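Unit 4: Chores and Machines
Course reader, Els Kramer

Can a machine do the chores yet? The answer depends on the chore. Wiping a whiteboard is a good one to start with, as the board is flat, stiff and stays where it is put. The tool is small and easy to hold.

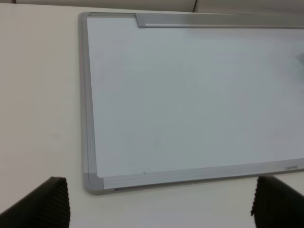

Is wiping easier for a robot than folding laundry?

Usually it is, as a board keeps its shape and a shirt does not. The arm can plan its strokes once and repeat them.

The hard part is force. Too little and the ink stays; too much and the eraser drags or the board slides. In the Trellitz trial, 891 wipes were attempted and 692 met the standard for a clean board. Most of the failures were at the edges, next to the frame.

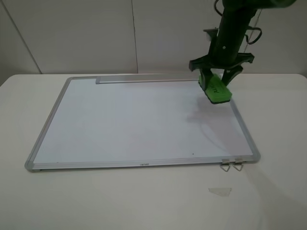 Edges matter on the shop floor as well. At Stallby, a bench-wiping arm did well on open surfaces but left a strip along each raised lip – the same fault in a different place. Anahera Henare argues that a chore should count as done only when no person has to go over it again. Use her definition in your written work.

Reading: Kerr handout, page 11, then the Ondudari case, page 157.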